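Open day at Hulbridge

I went to the open day at Grasside's workshop in Hulbridge on 10/11/2024. Parking was a field and the tea was 60p. I got there before lunch and the room was already full, so I stood at the side for the first talk.

The part I had come for was the computer repair bench. Yiran Tan runs it and had a desktop PC open with the drive cage showing. She was working on the power connectors with the arm. Cables are the hard bit, she told us, as they bend differently every time and get in each other's way.

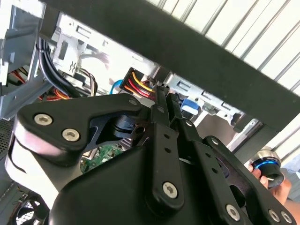 I asked how much practice the thing needs. She said they have 4,000 attempts saved so far, all on old office machines, and that she still doesn't trust it near the thinner wires. A man next to me wanted to know if it could do laptops. It can't yet.

Ysaline Texier gave the afternoon talk, which was mostly on sorting old parts. It ran to 40 minutes and I missed the end to catch my bus. The slides are meant to go up on the Grasside site, and I'll add a link when they do.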